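### 4.2 Compliance with sampling rules at sanctioned meetings

The welfare code adopted by the Irura circuit requires that at least one horse in each class be selected for post-competition sampling, and that the selection be made before the class is judged. Earlier work on sampling in equine sport has dealt mostly with laboratory sensitivity. The present section deals with the step before the laboratory, namely whether stewards selected, escorted and sampled horses in the manner the code sets out.

Records were obtained for 571 classes. Each record consists of a steward's sheet, a chain-of-custody form and, where a sample was taken, the laboratory receipt. A class was coded as compliant if all three documents agreed on the horse's registration number and if the time of selection preceded the time of judging. Sheets with no time of selection were coded as non-compliant, although it is likely that some of these reflect poor record keeping and not late selection. Of the classes examined, 110 failed on at least one criterion. Missing times made up the largest share of the failures, followed by mismatched registration numbers.

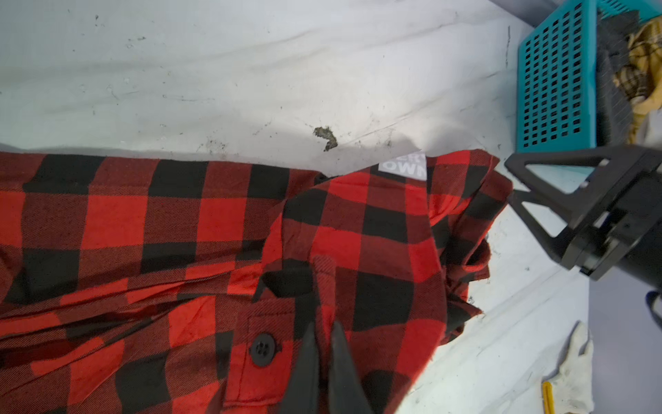
Closesent, in its written response to the draft coding scheme, objected that a missing time should be treated as missing data, and that counting it as a breach would penalise small meetings at which one steward covers both the warm-up area and the ring. We accept the point in part. Table 3 therefore reports the results under both treatments. The ranking of meetings by compliance changes little between the two, but the gap between small and large meetings narrows when sheets without a time are excluded.

A second matter is the interval between a horse leaving the ring and arriving at the sampling box. The code sets no upper limit. At the Drollby meetings the escort form has a line for each time, and the interval can be worked out directly; elsewhere it has to be inferred from the class schedule, which is unreliable when classes overrun. We have not pooled the two sources. The longest intervals at Drollby were found in December, when indoor and outdoor rings were both in use and the sampling box stood beside the outdoor ring only.

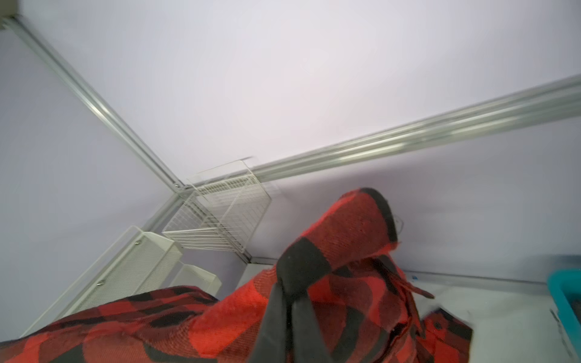 **Figure 5.** Aluminium rails meeting at a corner, with a white wire-mesh basket.

The rules on steward independence were assessed separately. Under the code, a steward may not officiate in a class containing a horse owned or trained by a member of the same household. Declarations were held for most meetings, but their wording varied – some covered ownership only. The Bednárik form, which asks about ownership, training and paid transport in separate boxes, produced the fewest blank answers and is the version used in the analysis that follows. Declarations made on other forms were recoded to match it where the wording allowed, and otherwise left out.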